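Folding tees for a small shop, what's your method?

Flurkari Home & Laundry Board > Folding and Storage

piatek_b
Posted in August, 7:40 am

Hi all. I help out with stock at a secondhand place in Folanham and I'm the one who folds the T-shirts. We had 140 of them come in at once and I'd like to settle on one way of doing it so the piles look the same no matter who is on shift.

At the moment I lay the shirt flat, fold one side in with the sleeve, then the other side, then bring the hem up. My trouble is the first side. The sleeve ends up across the top on a slant and the hem goes crooked. Two pictures from a white table, the first with a mint green tee on it at that stage. 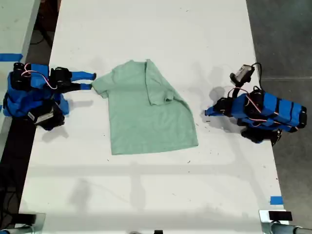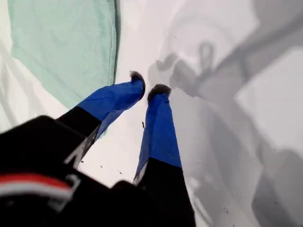 First one: right side folded in, left sleeve still out.

Do you straighten it at that point or just carry on and fix it at the end?

Bronisława Piątek

---

hemline88
8:05 am

Straighten it before you do the second side. If the first side goes in on an angle, the second one has to be wrong too or they won't match. I can see the crease running from the shoulder down toward the lower right. For a shop fold you want that line straight up and down.

Pick a point on the shoulder seam, about halfway between the collar and the sleeve seam, and fold from there down to the hem. Same point on the other side.

---

gumtree_lane
8:31 am

I'd leave it. I did 53 shirts for the school fete last year and a slight angle on the first fold disappears once the hem comes up. The customer sees the front panel and the collar and that's all. If the collar is centred it looks fine.

---

hemline88
8:44 am

It disappears on one shirt. It doesn't disappear in a stack of 20, because each one is a slightly different width and the pile leans. I've restacked enough of them.

---

gumtree_lane
8:52 am

Fair enough if you stack high. We had ours in a single layer on a trestle.

---

dorota_d
9:20 am

The hem in the first picture is lower on the right hand side. Some of that is the fold but some of it could be the shirt. Cheaper tees twist in the wash and the side seams wander round to the front. If you fold along the seams on one of those you will never get it square. Ignore the seams and go by the collar.

I run the laundry at a guest house and we have the same problem with staff shirts. My order is:

Collar at the top, shirt flat, smooth from the middle out.
First side in to the edge of the collar.
Sleeve folded back on itself so it lies inside the panel.
Second side the same.
Check the width at the shoulders and at the hem.
Bottom third up, then again.

Your sleeve is lying right across the upper part of the body. It should be turned back so the cuff points down or out. Otherwise you get a lump under the collar.

Dorota Domański

---

piatek_b
9:48 am

Thanks, the lump under the collar is something I get all the time and I hadn't connected it with the sleeve. I'll try turning it back.

Front up or front down to start? I have been doing it front up, which now sounds silly if the folds go on the front.

---

dorota_d
9:55 am

Front down. Then when you flip it at the end the print is showing and the folds are underneath.

---

tidy_wren
10:30 am

Has anybody mentioned a folding board? I got a Duda one and it has been very good for shop work. Shirt goes face down, flap, flap, flap, done. Every one comes out the same width, and new people can use it after one go.

---

hemline88
10:41 am

I don't like the boards for secondhand stock. They're fine when every shirt is the same size. Once you have a kids' 12 and a men's 3XL in the same pile, the big one bunches at the sides and the small one barely reaches the flaps. A piece of stiff cardboard about the width you want does the same job. Lay it under the collar, fold both sides over it, slide it out.

---

tidy_wren
10:58 am

We sort by size first and I still think it's quicker. But yes, the 3XLs are a pain. I do those by hand.

---

oldpegbag
12:15 pm

Different subject but still the table. The white top in the first picture has small dark specks on it. Wipe it down before you put pale shirts on one like that. I've worked on a white laminate bench and a grey melamine one and bits turn up on either, you just see them better on the white. Damp microfibre cloth, let it dry, then start. Do it again whenever you change from dark stock to light.

---

piatek_b
12:40 pm

Good point. I do wipe at the start of a shift but not between colours. I'll add it to the sheet.

---

gumtree_lane
1:05 pm

While we're on tables, a long one is a real help. Unfolded at one end, fold in the middle, finished at the other. I was working on a card table before and kept knocking the finished pile on the floor.

---

mapleandmend
2:22 pm

I'm going to disagree with nearly everyone and say hang them. We moved our tees onto racks and sold more of them. People unfold a stack to look for their size and then you are folding the same shirts again by mid-afternoon.

---

piatek_b
2:50 pm

I'd love to but we don't have the rail space. The racks are all coats and dresses. The tees go in Hileo cubes along the back wall, so they have to be folded, and they have to be narrow enough for two piles side by side.

---

mapleandmend
3:01 pm

In that case put the size on a bit of card at the front of each pile. It cuts down on the rummaging.

---

dorota_d
3:35 pm

If it's cubes, measure the inside and halve it, then take off a finger width for each pile. Cut your cardboard to that. Do what hemline88 said and fold round it — I said go by the collar, but with two piles to a cube the card is better.

---

hemline88
3:42 pm

And put the folded edge facing out, with the loose edges at the back.

---

piatek_b
6:10 pm

Update. Cut a card from a cereal box, face down, sleeves turned back, folded edge out. Did one cube's worth before closing. The piles stand up straight and there's no lump at the collar. The long sleeve ones are still a mess, the sleeves are too long to turn back once.

---

dorota_d
6:27 pm

Turn them back, then down along the side so they run toward the hem. If they're still too long, fold the cuff up again.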